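14 shares | 6 comments

The Sikarar bench kit ships in two cartons, and its lead designer would like people to open the smaller one first. "The frame brackets are in there," she says. "Everybody goes for the arms. Then they have two arms and nothing to hold them."

The kit sells for $2,779 and is aimed at small labs and teaching shops that want a two-arm setup on a table they already own. Her company, Jellico, spent most of its first year on the frame. Early customers had been clamping arms straight to desks, and the calibration drifted every time somebody leaned on the edge.

"We put both arms on the same frame, facing each other," she says. "If the frame moves, they move together. You still have to recalibrate, but you do it once."

She quotes 20 minutes for that job. A technician at Herrero, a packaging firm that bought three kits in November, says his first try took closer to an hour. "The manual skips a step with the motor bases," he says. "After that it was fine."
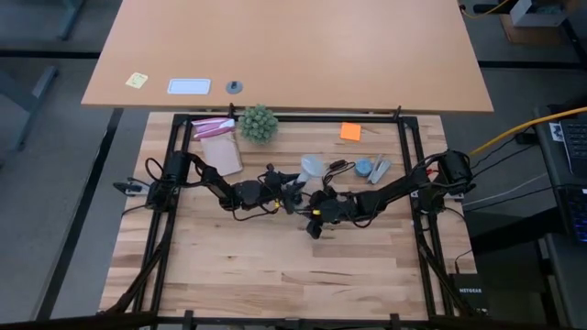

Most of the support mail is about cables. The designer says the arms were tested with the leads tied down tight and again with slack left in them, and the slack version won. "Tight looks better," she says. "It also pulls connectors out. We would take the loops."

Reach is the other common question. The two grippers are meant to meet over the middle of the table, and small household items are what she suggests for practice – bottles, tins, packets, paper bags. Bags are the hardest of those, in her view. "A bag changes shape when you touch it. Start with a bottle."

The control software, Flukach, comes with 13 sample routines. The Herrero technician uses four of them and has rewritten two. He would like better logging, and he thinks the spare gripper jaws, at $29 a pair, should be in the box.

The designer has heard that one before. She says the next batch will include one spare pair, with no change in price, and a corrected page on the motor bases.

Contact | Copyright, all rights reserved | Back to top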